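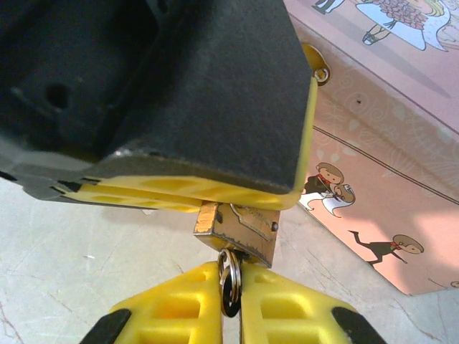

# Cleaning an old brass key fob (and getting the ring back on)

Quick one, been meaning to write this up since May. Works for any small brass tag, fob, little padlock body, whatever. Mine came out of a bag of odds and ends from the Skadgate flea market, dark round the edges, key shape on the front. Took me one evening, most of it waiting.

## What you need

- White vinegar and table salt
- Dish soap
- Old toothbrush, soft
- Wooden toothpicks
- A glass or plastic bowl (not aluminum)
- Brass polish. I use Fakir paste, any will do
- Two rags, one for dirty and one for clean
- Something flat for the ring, like a butter knife

## First – is it really brass?

Fridge magnet. If it sticks hard, it's plated steel. Stop there, just use soap and water. The vinegar will go straight through thin plating and you'll be left with a gray lump. Ask me how I know.

## Get the ring off

Don't clean it with the split ring on. The ring is usually plated and the vinegar is no good for it.

1. Slide the tip of the butter knife between the two coils, near the open end.
2. Twist a little. Just enough for a gap.
3. Feed the fob into the gap and walk it round till it drops off.

Don't pry wide or the ring stays sprung and won't close up right. If it's already loose, toss it. New ones come in bags of 8 at Drimesa and cost next to nothing.

## Wash, then soak

Warm water, dish soap, toothbrush. Get the pocket grease off first or the soak comes out patchy. Rinse.

Then one cup vinegar, a teaspoon of salt, stir till it's gone. Drop the fob in. Check after some 60 seconds. If the dark stuff is lifting, leave it a bit longer, but stay by it. Too long and the brass goes pinkish, wich is a pain to polish back.

Any pins or tiny screws in it? Leave them alone. They might be steel, so keep the soak short and dry them really well. I've snapped one trying to be thorough.

Rinse under the tap. Bit of baking soda on the toothbrush, rinse again.

## Stamped or etched lines

Question is how much dark you want to keep. I leave it in the lines. A design with everything scrubbed out of it is hard to see from any distance.

- To keep it: polish with the rag pulled flat over a fingertip. Light pressure, only hits the high spots.
- To clear it: toothpick dipped in polish, follow the line, wipe often. Notches and teeth take forever. Put the radio on.

No wire brush. No steel wool. The scratches don't come out.

## Polish

Tiny dab, small circles, rag goes black, that's normal. Turn to a clean bit and keep going. 2 rounds is plenty for most. Edges will probaly stay darker than the face and I like that, but do a third round there if you don't.

Wash off the leftover paste with soap or it dries white in the corners. Dry it fully. Hair dryer on low for the holes.

## Seal it or don't

I don't, if it's going on actual keys. Pocket wear takes care of it. For a gift or something on a shelf, a thin coat of Hisotia wax, wait till it hazes, buff. Skip lacquer, it chips.

## Ring back on

Same as before, backwards. Knife in, small gap, walk it round both coils. Tug it. If the coils sit tight together you're done. If you can see daylight between them use a new ring, or squeeze it with pliers over a bit of rag.

Wash your hands after, the polish smell hangs around.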